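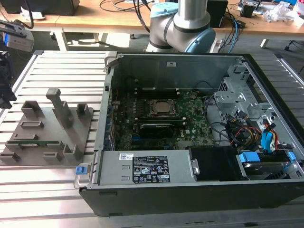 May, evening. Open day at Kukex, the Peswood site, 150 on the visitor list and a queue for the disassembly cell. Thiện Ngô ran the bench. The job was a Dell tower on its side with the panel off, processor bare in its socket, graphics card still in the slot below. A grey printed plate to the left takes the parts, and one green strip was seated in it, a memory module by the look of it. Talk started at 9, overran.

Thiện's main point was datum. The case sits on slotted aluminium rail and everything is measured from the plate. He quoted 469 trial picks on the Monstead line, no breakdown by part type. Asked for one. He will send it.
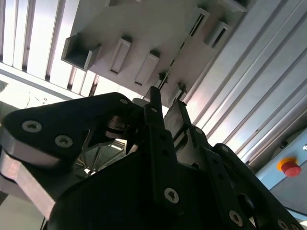

*Gripper from below, centre finger with its row of holes. Red stop button at lower right.*

Fingers are changed by hand with a star driver. I would want dowels as well as screws if repeatability matters. Arango use a similar layout and went to dowels in the second revision. 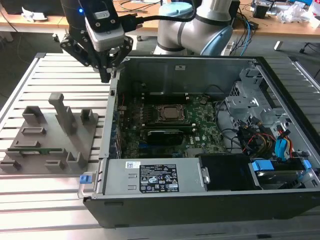
Cable bundles remain the weak point in his view. Rigid parts have a known pose and a loom does not, so drives with blue clips are quoted as easy and the SATA lead as hard. No cycle time given for either. Wrote to Thiện about the finger drawings at 1895 words, too long, will cut tomorrow.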